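**Ticket 1011 — Wendetov kitchen set, wrong object tags in episode index**

Opened by: Musa Ogundipe
Date: Tuesday, February 4, 2025
Project: Degefa
Severity: 2

Episodes from the toy kitchen load without errors, but 17 carry the wrong object tag. The red pepper and the pale yellow item are swapped in the index. Plate, pot and cans are tagged correctly.
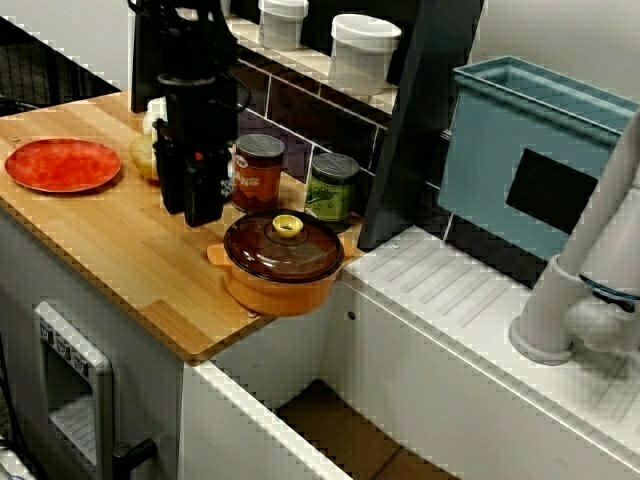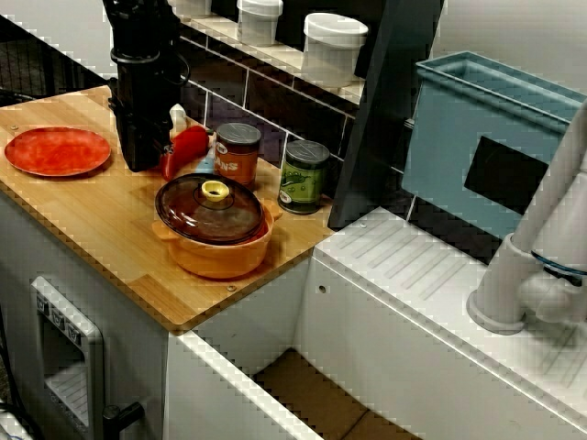 Plundik log, issue 2

Checked the upload script first — no fault. The tag is read from the session sheet, and the sheet was sorted after export. Row order no longer matches episode order.

Fix: match on episode ID and rebuild the index. Do not re-record. Training on the Venham machine is paused until the rebuild passes.

Status: open, assigned to Musa.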